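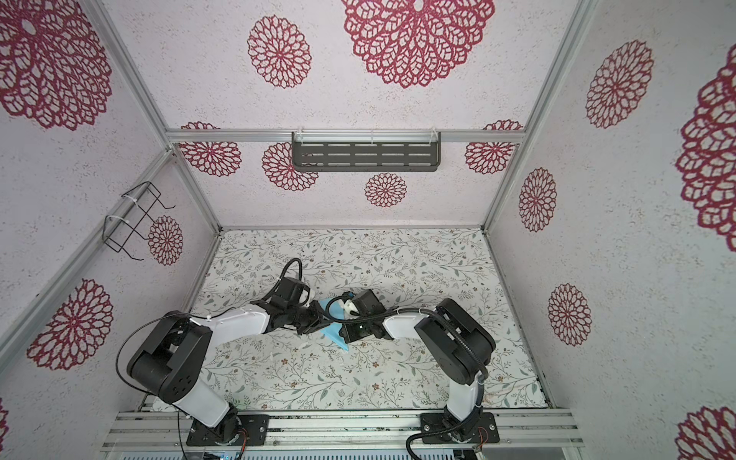 チケット番号:1807
件名:双腕折りセル 二つ目の角の把持ミスで停止が続く/停止時の作業者対応について
起票元:Maldonado 仕上げ工程
対象:Plurnatlow 双腕セル、制御ソフト Findari
起票日:2022年9月28日(水)
優先度:中
状態:条件付きクローズ

■ 現象
折り動作の途中、片側のグリッパがワークの縁をつかんだ後、もう片側が角を取りにいく段階で「把持未検出」となり停止する。停止後は自動復帰せず、作業者の確認操作待ちになる。
エラーは水色の品種に偏る。他の品種でも出るが散発的。
前回の定期点検から約4000サイクル経過。点検直後には発生記録なし。

■ 現場からの申告内容
・夜勤帯に停止が続くと、隣の検品台の担当が復帰操作に呼ばれ、検品が止まる。
・手折りの担当を検品と補給に移した後なので、セルが止まったときに手折りへ戻る人員の割り当てがない。
・復帰画面の「続行」と「破棄」の使い分けが人によって違う。「続行」で折りずれのまま流れたものが後工程で見つかっている。
・ログの見方を知っている人が日勤に偏っている。

■ 調査ログ

1)エラー履歴の抽出
該当コードは32件。すべて二つ目の角を取る段階。一つ目の把持では発生していない。アーム側の過負荷、原点ずれの記録なし。

2)機械側の確認
グリッパの開閉ストローク、指先の摩耗、取付ねじの緩みを点検。いずれも基準内。ケーブルの引っ張りによる動作不良を疑い、低速で全可動域を往復させたが再現せず。

3)把持位置の確認
手首側カメラの記録を見直した。ワークが重なっている箇所では、検出した縁が最上層の縁と一致しないことがある。折り目の稜線を縁として拾っている疑い。明るい部分では折り目と縁のコントラスト差が小さくなる。
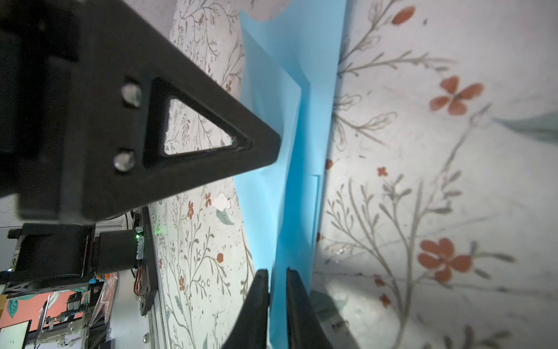
添付2:把持部付近、水色ワーク(手首側カメラ)

4)照明条件の比較
露光を下げて試験。誤検出は減ったが、濃色品種で縁を見失うようになった。全品種共通の設定では両立しないと判断。品種別レシピに露光値を持たせる方針に変更。

5)待ち時間の変更
持ち上げ直後はワークが揺れており、検出のタイミングが早い可能性があるため、撮像前に300 msの待ちを追加。水色の品種で連続運転し、該当エラーの再発なし。タクトは延びるが、現行の生産計画の範囲に収まることを工程側で確認済み。

6)敷物の柄の影響
作業面の植物柄を縁検出が拾っている可能性も検討した。検出領域をワーク周辺に絞って比較したところ、結果に差が見られず。今回の主因からは外す。無地への交換は保留。

■ 原因(現時点の見解)
折り目の誤検出と、揺れが収まる前の撮像が重なったもの。切り分けは完全ではない。露光変更のみ、待ち追加のみの条件では、どちらもエラーが残った。

■ 対処
・Findari の品種別レシピに露光値の項目を追加し、水色の品種に適用。
・角取り前の待ちを標準設定に反映。
・「把持未検出」が出た場合、把持を開放して一度だけ自動で取り直す。二度目で停止。

■ 運用側の変更
停止時の手順を次のとおり統一する。
・復帰操作は当該シフトのセル担当が行う。検品担当は呼ばない。
・セル担当が離席する時間帯は、補給担当を代行とする。代行者には事前に復帰操作の訓練を行う。
・二度目の把持未検出では「続行」を使わない。「破棄」を選び、ワークを手折り台へ回す。
・セルの扉を開ける前に停止表示を確認する。復帰操作だけの場合は扉を開けない。
・手折り台は撤去せず、各シフトに手折りのできる者を残す。

手折りに回した分は、セルの生産数ではなく手折りの実績として記録する。従来はセル側に含めていたため、担当者の作業時間が日報に出ていなかった。日報様式の修正は工程側で対応する。

■ 現場コメント(対処後)
日勤:停止の呼び出しは減った。取り直し動作中に画面表示が変わらず、止まっているのか動いているのか分かりにくい。
夜勤:代行の訓練が未完了の班がある。完了までは日勤の手順書を写しで配布してほしい。

■ 回答
取り直し中の表示は、次回の Findari 更新で追加する。更新までの間は表示灯の状態で判断するよう手順書に追記。
手順書の写しは夜勤の各班に配布済み。訓練の実施日は工程側で調整。

■ 残件
・濃色品種の露光値は未調整。Tillo 向け品種の立ち上げ時に合わせて確認する。
・自動取り直しの回数をログに残す設定が無効になっていた。有効化済みだが、過去分は集計できない。
・夜勤の訓練が完了した時点で本チケットに追記し、正式にクローズとする。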